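August 26, 2022

Gear weights first, while the scale is still out. The Motadeck pack comes in at 1058 grams empty, lid on. Without the lid and the hip belt pockets it drops by 100. The pockets stay. I use the left one for the map and the right one for food, and I have tried carrying both in the pants and it does not work on steep ground.

Walked the Rernemholm loop today, counterclockwise. Start 6:40, back at the car 2:15. The sign at the lot says 13 miles. The track log gives a little less, but the log lost signal in the lower gorge again and drew a straight line across two switchbacks, so I am keeping the sign's number.

Left boot rubbed at the heel from the second creek on. Relaced with a surgeon's knot above the instep and it stopped. Should have done that at the car. Socks were the thin pair - wrong choice with these insoles.

Water: two liters carried, one filtered at the upper spring. The filter is slow. Backflushed it tonight with the syringe and the flow improved, though it is still behind what it did in January. One more season at most.
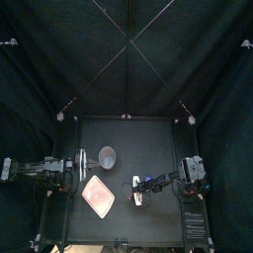
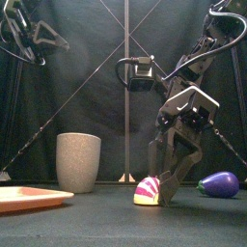 The stretch between the saddle and Kukach is in poor shape. Three trees down, one of them chest high with no good way under it. The bypass on the uphill side is already worn to dirt. The blazes are faded there too, and in fog I would want a bearing written down beforehand. For the record: from the saddle cairn, 31 degrees magnetic until the trail meets the old fence, then follow the fence down.

Lunch at the Kukach shelter. Wind from the west, steady, cold enough for the shell. The zipper on the shell sticks at the chin. Waxed it when I got home.

Rajput stove: boiled half a liter in the lee of the wall without trouble. Out of the wind shadow it would not hold a simmer. The canister was nearly full, so pressure is not the cause. Next time I bring the foil screen, and leave the gap on the canister side.

Knees fine on the descent. Poles set five centimeters longer than usual, which helped on the steps and was a nuisance on the flat.

To do before the overnight: replace the guyline on the tarp, buy one canister, cut new moleskin, dry the boots with the insoles out.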